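Tablecloths and Everyday Plates: Your Questions

Last updated September 6, 2019

We sell secondhand tableware and table linen, and most of what lands in our inbox is a reaction to something a person read elsewhere. We try to answer from what we see on our own shelves and at our own tables. If you have been promised a miracle, you may be disappointed.

Do my plates have to match?

No. The matching set is mostly a way to sell you eight of something when you needed five. We have sold plenty of complete sets and bought plenty of them back with two pieces missing.

Is a patchwork cloth too busy under patterned plates?

People ask this a lot, usually after reading that you should "let one piece speak." I don't buy it. A patchwork cloth already has so many colors in it that one more rarely hurts. Blues and peaches get along with most things. If it bothers you, put the plainest plates out when company comes and use the loud ones on your own. 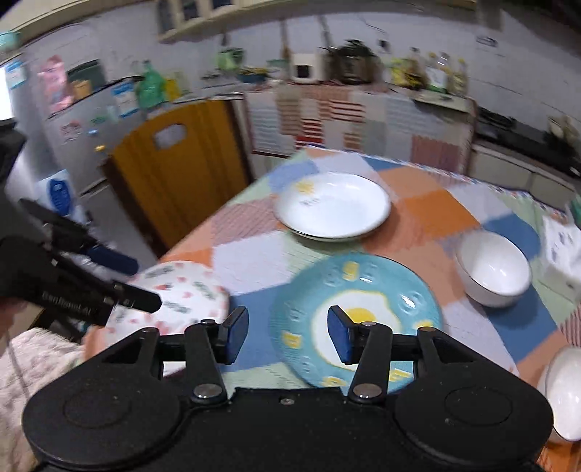 The one combination I would skip is a very small, tight print under plates with very small, tight writing. Your eye gets tired before the soup is finished. Mayu Wada, who sorts our linens, disagrees with me and eats off exactly that every morning.

Are novelty plates worth collecting?

As an investment, I doubt it. We get calls from sellers who have seen a food-themed plate listed online for $230. Listed is the word to notice. Ask what it sold for. Ours mostly go for $27 or less, and some sit here from May until the holidays.

Can plates with raised letters or numbers go in the dishwasher?

Check the maker's instructions, and if there aren't any, wash by hand. I am suspicious of "dishwasher safe" on painted decoration in general. Food also collects around raised shapes, so a soft brush helps. Skip the scouring pad.

How should I stack shallow dishes?

Same size with same size, and not too high. Felt separators are fine if you own them. A paper towel does the same job and I have yet to see proof otherwise.

Do stain-resistant sprays work on tablecloths?

Sometimes, for a while. We tried one on a cotton cloth and the first spill beaded up nicely. After a few washes the coffee went straight in. Blot, rinse cold, wash soon.

What size cloth do I need?

Measure the table and add the drop you want on each side. For a table 80 inches long with a ten-inch drop, that means a cloth 100 inches long. Ignore size charts that go by number of chairs.

Do you buy single plates?

Yes, if they are free of chips. We have almost 1,000 in stock, so please don't expect much for plain white. Write to Masanobu Aoki at the Grultach shop with a clear photo of the front and the back.

Can I return a cloth once it has been washed?

No. Unwashed, yes, with the receipt.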